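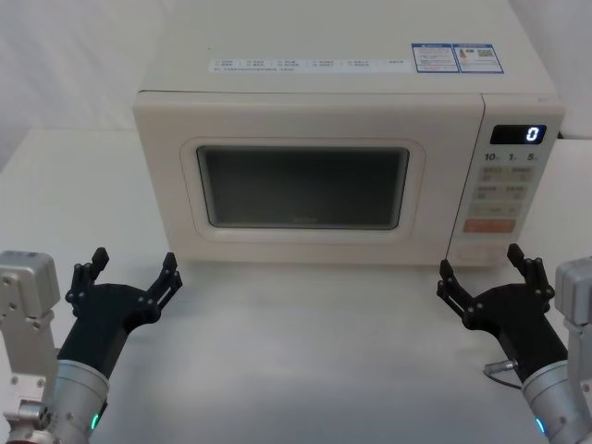 Plisico to bring its tide and passage planner to Android

Karim Saber has been answering the same email for most of the past year. It asks when Plisico, the tide and passage planning app he helps to run, will be available for Android phones. On 2 May 2022 he was able to give a proper reply: the first public version goes out later this month.

"We got 950 of those emails," he says. "I kept them in a folder. Everyone in it will get an early copy, if they still want one."

Plisico works out tidal heights and streams for a planned route and suggests a time to leave. It doesn't draw full charts and Saber has no plans to add them. Most of his users already have a plotter on board, he says, and open the app the evening before, at home or in the cabin, when they are deciding whether to go at all.

The Android version was written from scratch by 2 developers at Teltton, a small software firm that had worked on harbour booking systems. Saber says the hardest part was getting the same answer on both kinds of phone. "We had a passage that came out four minutes different. Four minutes doesn't matter to anybody sailing it, but it meant something was being rounded in the wrong place, and we had to find it."
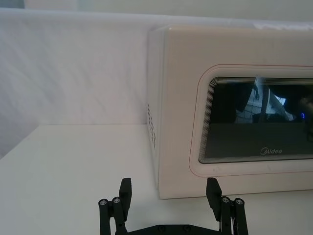
White Midea microwave on a white tabletop.

The tidal data covers 2767 ports and secondary ports, the same list as before. All of it can be stored on the phone, so the app works out of signal. Wind forecasts still need a connection and are marked with the time they were fetched. Saber would like that time to be larger on the screen – several testers missed it.

Testing was done over the winter on a borrowed ketch, the Heinonen, and on whatever phones people brought with them. Older handsets were slow to redraw the stream arrows, so there is now a setting that shows fewer of them.
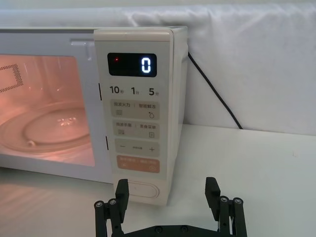

Price and what comes next

The app will be sold for a single payment, with no subscription. People who bought it for another phone will have to buy it again, and Saber expects complaints. "The stores don't let us move a purchase across. I've asked. We'll keep the price low for the first weeks and that's the best I can do."

He is more cheerful about Pletard, an add-on for clubs that lets a race officer send one passage plan to a whole fleet. It has been tried 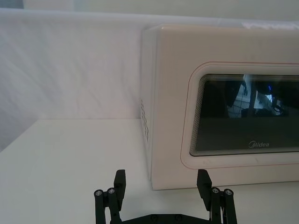
by 2 clubs so far, and both asked for a way to change the start time without sending everything again. That is being written now. Saber won't give a date for it.

"I gave a date for Android once," he says. "It was wrong by seven months, and I still get reminded of it on the pontoon."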